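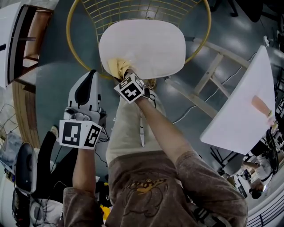
Yellow cloth, white pad, yellow wire basket.

I had been told to come to Fekete before ten if I wanted any kind of conversation, and I got there at 9:40 with two coffees and a list of questions I mostly never asked. The owner took her coffee, put it down on a side table that was for sale, picked it up again in a panic and wiped the ring off with her sleeve. "Okay, now you know how the stock gets its patina," she said.

If you don't live near Drelstead, Fekete is the used furniture store in the old carpet warehouse out past the bus depot. I bought my first grown-up lamp there. I also bought a second one that buzzes, but I can't blame them for that, it said BUZZES right on the tag. I wanted to talk to her about how a person makes a living selling other people's chairs, and we did get to it, but first we talked for twenty minutes about smells.

"Smoke I can deal with," she said. "Dog I can deal with, mostly. Basement is the one. Basement gets into the joints." She once turned down a whole dining set over basement, a beautiful one, and the family was so offended they wrote her a letter. She kept the letter. It's in the drawer with the receipts, and she read me a bit of it, and I laughed so hard I had to set my own coffee down (on the floor — I'd learned).

She didn't come from furniture. She did payroll for a trucking company for 11 years and spent her weekends at estate sales in Flulthorpe, filling her garage. "My garage was the store before the store. People would come for a birthday party and leave with a nightstand." When the carpet people moved out she called the landlord on her lunch break, just to ask. She had $3,000 put away for a new transmission. She drove the old transmission for another two years, in her words, "very gently, and never in reverse if I could help it."

I asked what sells and she groaned. Small stuff sells. Anything a person can carry out alone sells. Big wardrobes sit and sit, even the gorgeous ones, and she's stopped taking them unless they come apart. The other thing that moves is wire — baskets, chairs, plant stands, those skinny magazine racks. I told her I remembered that stuff from my aunt's sunporch and that it left a waffle print on the backs of your legs. "That's what the cushion's for!" she said, like I'd insulted a relative. "Everybody keeps the chair and throws out the cushion. Then they tell me the chair's uncomfortable."

So we got onto cushions. She'd rather sell you a plain one that fits than a fancy one that slides around, and she thinks people buy them too thick. Take a paper pattern of your seat, she says, a real one, newspaper and scissors, and bring it with you. Hardly anyone does. They bring a photo on their phone and hold up their hands like they're describing a fish.
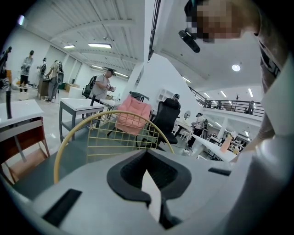

The curved back of a gold wire chair.

Pricing was the part I really wanted to hear about, as a person who has stood in front of a tag doing sad math. Her system is simpler than I'd guessed. She decides what she'd pay if she had just moved into an apartment and owned nothing, and then she adds delivery if it's heavy. She doesn't look things up much anymore. "You look it up and somebody in some city is asking $2,000 for your same bench. Asking! I can ask for anything. I can ask to be taller." The most expensive thing in the store that morning was a sideboard, and she wouldn't let me repeat the number since she was already planning to knock it down.

And haggling? She doesn't mind it if you're nice. What she can't stand is a person who points out the scratch. "I know about the scratch. I wrote the scratch on the tag. We have both met the scratch." If you want a few dollars off, she'd much rather you just ask, and she says she gives in more than half the time, more than that if it's raining.

She has one rule about painting old pieces, which is that she won't do it in the store but she won't judge you for doing it at home. Then she judged me a little. I'd mentioned I was thinking of doing my pine dresser in Trultov, that chalky paint they carry at the hardware place, and she got very quiet and asked what color. I said green. "What kind of green?" I said sort of a pea. She drank some coffee. She told me to do the inside of one drawer first and live with it until April.

The phone rang four or five times while we talked and she let it go every time except once, when it was a man wanting to know if she bought pianos. She does not buy pianos. She has a sign about pianos. She gets over 80 calls a year about pianos, by her own tally on the wall calendar, and she's nice about all of them, and I heard her give this one the number of a church.

I asked if she ever misses payroll. "I miss the chair," she said. "I had a really good chair." She's been looking for the same model ever since, used obviously, and hasn't found one that didn't smell like basement.

By then there were two people at the door and it was five past ten. I left with a plant stand. I have no plants.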